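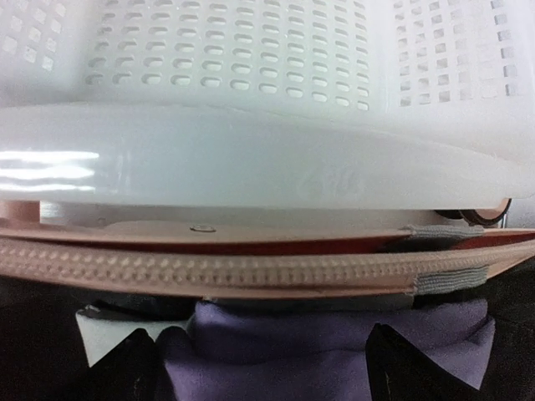 The method was called Dradadow, after the town where the first grant meeting had been held, and it came down to keeping the pauses.

Everyone else in the field trimmed them. A person steering an arm through a packing task stops a lot. They stop to look, to change their mind, to scratch their nose. When the recording is cut for training, the stops come out, and what is left is a clean run from start to finish. Her advisor's idea was to leave them in and see what the policy did with them.

She had been hired to produce the runs. The target was 2,000 and she was the third operator. The other two had left before spring, one for Clivosport, which paid better and wanted shoes put into boxes, and one for no job at all.

The task was always the same. There was a basket, there was a suitcase, and there were clothes that needed to be in one and not the other. The sheet on the wall gave the order of the items, but it had been written by someone who had never done it, and she stopped reading it in her first week. She did the purple first when it was on top and last when it wasn't.

By July she had opinions about fabric. Stretchy cloth was easy to pick up and hard to let go of. Black cloth was hard to see in the wrist camera because the folds ran together, so she would bring the fingers down until they were almost touching and then wait there, looking at the screen, until she understood what she was looking at. Those were the longest pauses. Some of them went on for seven seconds. She knew because the logging software printed the length of each one in a column on the right.

On a Sunday, with the building quiet, she ran the trained policy by herself for the first time. It was supposed to wait for the Monday meeting. She loaded the checkpoint, set the basket down where it usually went, and stood back with her hand on the stop button.

The arm moved out over the basket and went down toward the rim. Then it stopped.

She counted to seven under her breath. It moved again, a little to the left, and closed on the cloth.

She ran it again with the basket turned. It went down, stopped, shifted and closed. She ran it with the light off over the bench and the pause got longer. She ran it with only the purple in the basket and there was hardly any pause at all. She wrote all of this down in the paper notebook, because the shared log would have shown her name and the time.
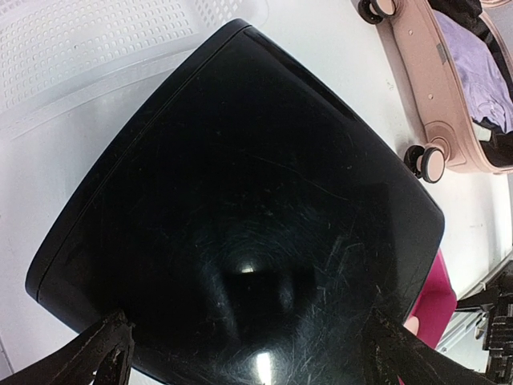 Her advisor was pleased on Monday and then worried. The success rate was up against the trimmed baseline, and the reviewers at Grunov would want to know why. There were two explanations. In the first, the policy had learned that stopping was useful: it got a few more views of the cloth and made a better choice. In the second, it had only learned that her runs had stops in them, and it was copying her, and the better grasps came from something else in the data.

"Run 200 with the camera frozen during the pause," her advisor said. "If it's looking, that will hurt it. If it's only waiting, it won't care."

It took her most of the week. She reset the basket and the suitcase by hand between trials and ate at the bench. With the camera frozen, the arm still went down and still stopped. It held there over the cloth for the same length of time as before, with nothing new coming in, and then it moved. It missed more often. Out of the 200 it dropped or missed 40 more than it had with the camera live.

"So it's looking," her advisor said.

"It was looking at an old picture for seven seconds."

"Yes, but it was looking."

She put the number in the table. The paper needed a second task before it could go out, and the spare room held a setup called Roman that had been built for sorting cutlery, so they would use that. She would be the operator again. Forks would be quicker than shirts, she thought, and the pauses would be shorter, and she wondered if the policy would notice the difference or bring the old ones with it.

At home that night she did her own laundry. She stood over the basket with one hand out and couldn't tell which of the dark things was the sweater. She waited until she could see a sleeve. Then she picked it up, folded it in half and in half again, and reached in for the next one.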